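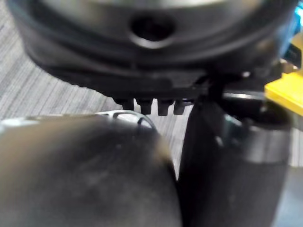
Cámara de muñeca, brazo izquierdo. Las cuatro pestañas y el orificio del borde.

Máscara de los dedos con Grutley: ¿fija o calculada en cada ciclo?
Foro > Percepción y control > Cámaras en la muñeca

leilani_l
Buenas tardes a todos. Pido disculpas por mi español, no es mi primera lengua y a veces traduzco los términos técnicos de manera extraña.
Uso Grutley para la segmentación y Tidex para el control de los brazos. Mi problema es el siguiente: el segmentador une en una sola región el objeto redondo oscuro y los dedos de la pinza. Todo es negro o gris muy oscuro, los dedos están desenfocados por la cercanía, y en la sombra entre los dos dedos no existe ningún borde que se pueda aprovechar. El planificador recibe después un obstáculo enorme pegado a la cámara y rechaza la trayectoria.
Hasta noviembre trabajaba con una máscara fija, dibujada a mano. Ahora la calculo a partir de la apertura de la pinza, pero me cuesta 46 ms por ciclo y deseo saber si vale la pena.
Leilani Lindqvist

obi_torque
46 ms es demasiado para una máscara. ¿La proyectas desde la malla completa del dedo? Simplifica la malla y guarda los resultados en una tabla por apertura. Para lo que haces, trece posiciones sobran.

rwojcik
No estoy de acuerdo con obi_torque. La tabla funciona si el dedo es rígido y la calibración no se mueve. En mi equipo la cámara giraba un poco con cada mantenimiento, y la tabla dejaba una franja de dedo sin cubrir. Esa franja era precisamente lo que el planificador veía como obstáculo.
Leilani, ¿puedes subir una imagen donde el borde del dedo se vea con más contraste?

leilani_l
Sí, gracias, Rochelle. En la siguiente el dedo izquierdo tiene un recorte ovalado con el borde iluminado.
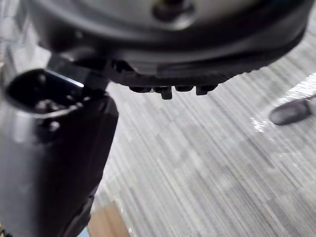
Dedo con recorte ovalado, pestañas en el centro, moqueta a rayas de fondo.

leilani_l
Añado que la moqueta me da otro problema. Las rayas producen muchos puntos característicos y el seguimiento se engancha al suelo. Donde hay reflejo, a la derecha, la confianza baja mucho.

rwojcik
El recorte te sirve como referencia. Busca el arco claro de su borde, compáralo con la posición que predice la cinemática y corrige la máscara solamente con esa diferencia. Son 2 parámetros de desplazamiento, no hace falta volver a proyectar nada.
Para el suelo, aplica primero la máscara y extrae los puntos después. Parece una tontería, pero en los ejemplos de Tidex el orden está al revés.

obi_torque
De acuerdo con el orden. Con el arco no tanto: es un brillo, cambia con la luz y con el giro de la muñeca. Yo usaría las pestañas, que tienen forma propia y cuelgan sobre un fondo más claro.

rwojcik
Las pestañas están en el objeto redondo. Te dicen dónde está ese objeto, del dedo no te dicen nada. En la primera imagen, además, el dedo derecho tapa en parte la cuarta.

obi_torque
Cierto, lo retiro para la máscara. Para la pose del objeto lo mantengo.

kidia_user44
Una pregunta de principiante. ¿Por qué no subir la exposición y ya está? Así se separan los grises oscuros.

leilani_l
Lo intenté. Se separan un poco mejor, pero el fondo se quema. Y cuando la muñeca mira hacia los bastidores amarillos el fondo es ya muy luminoso, con las tiras azules encendidas y la pared clara detrás.
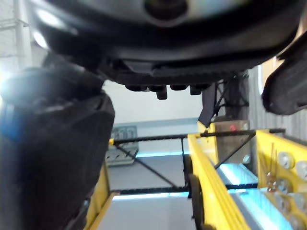

Por eso he bloqueado la exposición y prefiero resolverlo en el software. He probado la propuesta de Rochelle en una grabación corta, con la máscara antes de los puntos, y el seguimiento ya no salta al suelo. La corrección con el arco todavía no la tengo bien: si no se detecta, conservo el último desplazamiento, y no sé durante cuántos ciclos es prudente hacerlo.

rwojcik
Yo pondría un límite de 13 ciclos y después volvería a la predicción cinemática con la máscara dilatada. Es conservador, pero el planificador no te dará sustos.

obi_torque
Dilatar la máscara te come las pestañas, cuidado. Si luego quieres la pose, las necesitas enteras.

leilani_l
Entonces usaré dos máscaras, una dilatada para el planificador y otra ajustada para la pose. Subiré los tiempos cuando termine de medirlos.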